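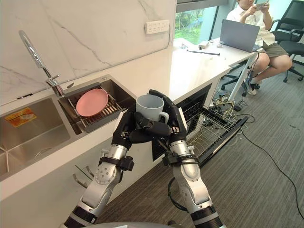 Photo: Nawal Kettani

Demyd Bondarchuk has taken apart over 50 garden sheds, and he'll tell you most of them were killed from underneath. I went to see him in Wostport on a Tuesday because I had a flyer in my pocket for the Prulex base, a set of plastic panels that click together on bare grass and are supposed to spare you the digging. The flyer said "no tools, no mess, no rot." I wanted to hear what someone who gets paid to haul away rotten sheds made of that.

He read it standing up, turned it over to see if there was anything on the back, and gave it to me again.

"No tools is true," he said. "You can do it in your socks. So then you have a floor sitting on a lawn. What happens to the lawn?"

I said I supposed it died.

"It dies, it goes soft, and it doesn't go soft evenly. One corner sinks. Then your door sticks and you think you've got a bad door. People come to me about doors all the time."

His own sheds sit on 3 inches of packed crushed stone, with treated skids across it and the floor joists across those. He doesn't claim to have invented any of this. The stone should run past the walls on every side, he says, so that rain coming off the roof lands on it and drains, and doesn't splash mud at the bottom board. I asked if pea gravel would do, which is what I have under mine.

"It rolls. You can't pack marbles. How's your door?"

My door is bad.
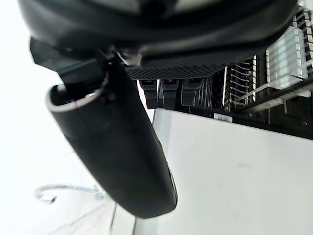

I should say that Bondarchuk sells bases, so he has a reason to dislike anything that comes in a box. I put this to him. He shrugged and said I could do the whole job myself with a rented plate compactor and a long level, and that he'd be glad if more people did, which I only half believed. He also admitted he had never installed a Prulex panel. What he'd seen was one pulled out from under a customer's shed after the ground had settled, and one is not much of a sample. For a small tool locker on ground that's already flat and firm, he thought it might be perfectly fine.

"Put a mower and some bags of soil in there, now it's a different question. They print a weight on the flyer. I don't know if they mean on concrete or on wet clay. Do you?"

I didn't. I had written to ask before I came, and by the time I sat down to type this up the reply was a link to the same flyer.

We moved on to the sheds themselves. The one I'd been looking at is the Vullonen, a kit that sells for $735 at Farouk, the lumber yard out by the highway. Bondarchuk doesn't hate it. The roof panels are decent, he says, and the hinges are better than they need to be. The floor is where he thinks they saved money, and he'd throw it out and frame a new one before putting up a single wall. I pointed out that this makes it a more expensive shed than the sticker says. "Yes," he said, and waited for me to get on with it.
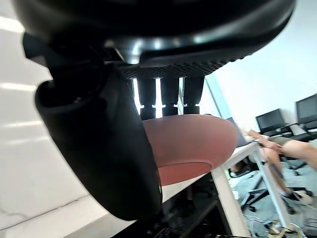 Ventilation was the part I expected to argue about. The kit instructions tell you to caulk every joint, and my neighbor Reda El Idrissi did exactly that and has had mold on his seed trays since March. Bondarchuk wants air let in high up on both gable ends, through short upright slats with a gap you can see daylight through. The three black cylindrical segments hanging side by side in the picture, with narrow slivers of bright light between them, are close to what he means, though he'd cut his slats all the same length. Put insect screen behind them and leave it alone. I asked about rain blowing in. He said some would, now and then, and that a splash that can dry out bothers him a lot less than damp that can't get out. I'm not fully sold. My shed faces the weather, and I'd want a deep overhang before I cut a hole in it.

On paint and stain he was shorter with me. He doesn't trust any can with a number of years on the front. He coats the cut ends of every board before it goes up, because water goes in at the ends, and he lets the faces wait until the lumber is dry enough to take a finish. His test for that is to flick some water on the board and see whether it soaks in.

"If it beads up, go home," he said.

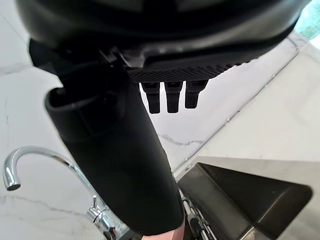

Three finger tips in a row below the mesh-patterned pad.

Before I left I asked what he'd do with my shed, the one on the pea gravel. I was hoping for a trick with shims. He asked how heavy it was and whether I had friends. His plan is to empty it, jack up the low side a little at a time, block it, rake out the gravel and put in crushed stone with the dust left in so it locks together. A weekend, he said, if it doesn't rain. I've heard "a weekend" from contractors before, so I've set aside more than that.

As for the flyer, I kept it. If the company ever tells me what ground they tested on, I'll pass it along to him and print what he says.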